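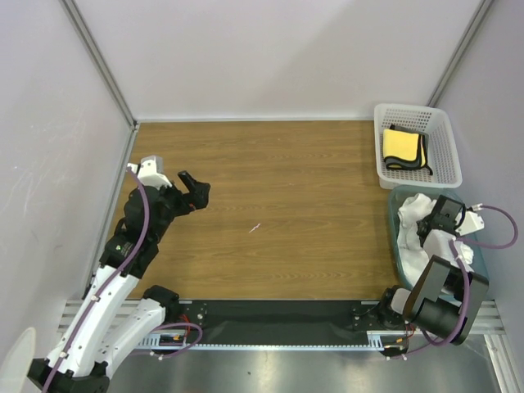
Astus Mesh Basket, white

A rectangular plastic basket with perforated sides, for people who own more small things than they have drawers. It won't change your life. It will sit in the back corner of the table and hold stuff, and at our prices that seems a fair arrangement.

The holes let the dust and crumbs out, so please don't store rice in it. Tanvir Munshi at our Destovside shop did, and is still finding it.

Size and care
Length 52 cm
Weight 287 g
Rinse under the tap and leave to drain. Not for the dishwasher, which will return it to you in a more artistic shape.

Will it stack?
Empty ones nest inside each other, up to 14 high before they start to lean. Full ones will stack too – until somebody shuts a door.

Colours
White. We had a grey in April and sold nine.

Delivery and returns
Sent out from Destovside in a plain box, usually much too big. Send it back unused within 14 days and we'll refund you without asking what went wrong between you. Lids are sold separately, under Bepari, and fit most of the time.

Page checked 9/8/25 by Caroline Ndung'u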